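Mesa plegable Plendlow

La Plendlow es una de esas mesas que uno compra para una cena de cumpleaños y acaba dejando puesta todo el verano. Es larga, blanca, con el tablero mate, y se abre sola con un tirón de las dos asas laterales. ¡Sin llaves, sin palomillas, sin pillarse los dedos! Llevamos trabajando con ella desde junio del año pasado y sigue siendo la que nos llevamos a casa cuando vienen invitados de más.

La diseñó Severyn Kobzar para el taller de Jurkness, que hasta entonces solo hacía bancos de jardín. Se le nota la escuela: las patas van abiertas hacia fuera unos grados, como en los bancos viejos, y por eso la mesa no baila aunque el suelo de la terraza tenga caída. Kobzar hizo tres versiones antes de dar con la bisagra buena (la primera chirriaba de una manera espantosa, todavía la tenemos en el almacén y la usamos para envolver pedidos).

El tablero es de una sola pieza por fuera y lleva la unión por debajo, escondida en un canal. Pasas la mano y no encuentras el corte. El acabado no refleja las lámparas, algo que se agradece muchísimo en las comidas de mediodía junto a una ventana, cuando los tableros brillantes te obligan a comer con los ojos medio cerrados. Y los colores de la vajilla lucen una barbaridad encima del blanco – una ensaladera verde, unas servilletas amarillas, lo que tengas por casa.

Medidas y datos

Alto: 71 cm
Peso máximo repartido: 100 kg
Acabado: blanco mate
Patas: acero pintado, plegables de dos en dos
Tacos: goma gris, de recambio incluidos
Referencia de catálogo: 894

Los 71 centímetros están pensados para sillas de comedor normales. Si tus sillas son de asiento alto, o tienen brazos, mide antes de pedir; hay modelos que entran justos y rozan con el faldón.

Chidubem Okonkwo, que lleva una escuela de cocina pequeñita y nos compró las primeras, las junta por el lado corto para las clases de repostería y por el largo para las cenas. Nos pidió un enganche para que no se separasen y el enganche ya viene de serie. Es una pestaña metálica que gira y queda escondida cuando no se usa. Una idea estupenda, ojalá se nos hubiera ocurrido a nosotros.

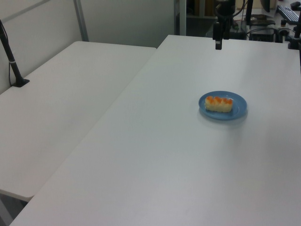

¿Se pueden poner platos o cazuelas recién sacados del fuego encima del tablero?

Mejor con un salvamanteles. El acabado aguanta bien una taza de café o un plato caliente, pero una cazuela del horno puede dejar un cerco amarillento que ya no se va. Cualquier salvamanteles de corcho o de madera vale.

Limpieza y cuidado

Agua templada, una gota de jabón de fregar y un paño que no raspe. Para las manchas de vino o de remolacha funciona muy bien una pasta de bicarbonato: se deja un ratito, se retira y se aclara. No uses lejía pura ni estropajo verde, que le sacan brillo a trozos y luego se ve a contraluz. Las bisagras llevan grasa de fábrica; si algún día suenan, una gota de aceite de máquina en cada una y listo.

En invierno conviene guardarla bajo techo. Plegada se queda en un paquete plano que cabe detrás de una puerta o debajo de una cama – la mía vive detrás del perchero de la entrada y casi se me olvida que está ahí hasta que llaman mis primos.

Qué viene en la caja

La mesa montada, el juego de tacos de recambio, la pestaña de unión y una funda de tela con asa. La funda la cose Satish Rathore en loneta cruda y es tan resistente que hay clientes que nos la piden suelta. De momento no la vendemos aparte, aunque estamos dándole vueltas.

Servimos la Plendlow con las patas en gris o en negro. La versión de patas verdes se agotó y volverá a estar disponible en agosto de 2018, en tirada corta. Si la quieres, escríbenos y te apuntamos en la lista.

Productos relacionados
Banco de jardín Jurkness
Silla plegable Gilchrist
Carrito auxiliar Cetach
Juego de tacos de goma gris
Mantel antimanchas a medida

Contacto | Envíos y devoluciones | © Taller Jurkness | Volver arriba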